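Gripper loses its grip setting after an emergency stop - is this a fault or normal?

Posted in Arms and Grippers, Friday, September 30, 2022

Aarti Bansal
We run a two-arm bench setup at Hongate, tabletop work only, nothing heavier than a full bottle. Both hands are the same two-finger electric type. For most of the summer it behaved itself.

Since July we have had the same thing happen 13 times. Somebody presses the emergency stop while the left hand is holding an object. We clear the stop, power comes back, and the hand opens all the way before anyone has sent it a command. Whatever it was holding drops. So far that has meant a few dented bottles and some bruised fruit, but last week a colleague had her hand underneath because she was about to take the bottle away. She wasn't hurt. I have stopped anyone reaching in until this is sorted.

What I have tried:
Swapped the left and right hands over. The fault stayed with the left arm, so I don't think it is the gripper itself.
Changed the cable from the wrist to the controller. No difference.
Lowered the opening speed from 448 to the minimum the software allows. It still opens, only slower.
Read the log. It shows "re-reference" straight after the stop is cleared, on the left arm only.

The supplier, Tatden, told me on the phone that it is normal for a hand to open on power-up. If it is normal, why does the right one stay shut? Has anyone else seen this, and can it be switched off?

Seema Sandhu
Sounds like a firmware bug. Have you tried updating it? We had all sorts of odd behaviour on ours until we did. Can't remember which version, sorry.

Marius Enache
I would leave the firmware alone until you have looked at the start-up settings. An update may put everything back to default and then you will have two arms doing it.

"Re-reference" means the hand has lost its zero position and is finding it again. Many hands of this type do that by driving to the fully open stop. There is normally a setting for when it happens: at every power-up, only when the stored position is missing, or only when asked. My guess is that your right arm is on the last of these and your left is on the first. Save both configurations to file and compare them line by line. Ours had 15 differences between two arms that were supposed to be identical, and most of them went back to one afternoon when a controller was replaced and set up by hand.

Set the left to "on request". Then test it like this:
Put something soft and light in the hand, low over the table.
Everybody stands clear.
Press the stop, wait, clear it, and send nothing for a full minute.
Do the same with the right.
Repeat with the main power switched off and on, as that can behave differently from the stop.

We do ours with toiletries and fruit on a tray, and the second arm kept open and well back.

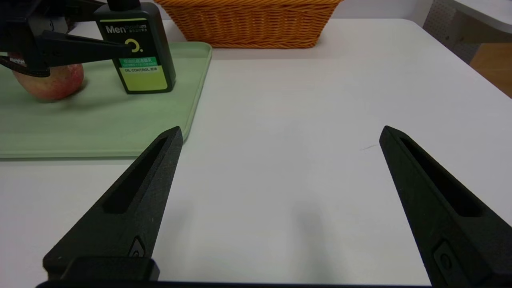 Aarti Sengar asked me whether changing that setting makes it safe to reach in again, and I told her no. A setting in the software can be changed back by the next person, or wiped by an update. It stops the hand dropping things - it doesn't protect anyone's fingers. For that you need a rule that nobody goes inside the working area until the arm is powered down and the object has been put down or taken out by some agreed method. Ask whoever signs off your risk assessment to look at it again, and tell them about the near miss if you haven't.

As for Tatden, "normal" probably only means it is the factory default. Ask them in writing which setting controls it and what each arm was shipped with.

Aarti Bansal
Thanks, Marius. I compared the two files. The left was on "every power-up" and the right on "on request". Changed it and ran your test on both arms. The left hand stayed shut after the stop, but it opened again when I turned the main power off and on. I have emailed Tatden about that part. No reaching in for now, and the near miss has been written up.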